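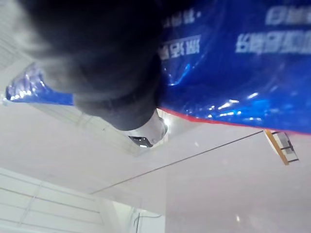
Annelies Wuyts

Estau is looking for participants for a home storage study of dry foods. The study measures how moisture content and texture change in opened packages of rice, crackers and ground coffee under ordinary kitchen conditions. Enrollment opens in February.

Participants receive a set of test packages, a humidity logger and a kitchen scale. Each package is opened, resealed by the assigned method (fold, clip or tape) and weighed once a day for 60 days. Weighing should be done before 10 a.m., with the result entered on the supplied sheet. Loggers stay in the same cabinet as the packages for the full period.

Requirements:

Age 18 or over
A closed kitchen cabinet or pantry shelf, away from the stove and dishwasher
No planned absence longer than 2 nights in a row
Able to read and record weights to the nearest gram

Households with a dehumidifier running in the kitchen are not eligible. Shared apartments are accepted — one participant per kitchen.

Compensation is paid in 3 installments, the last on return of the logger and scale. Travel to the Vuorinen building for the intake session is reimbursed on presentation of a receipt.

To apply, send your name, postal address and a short description of your storage space to Saimi Nurmi, study coordinator. Questions about the weighing procedure go to Kauko Leinonen at the same office.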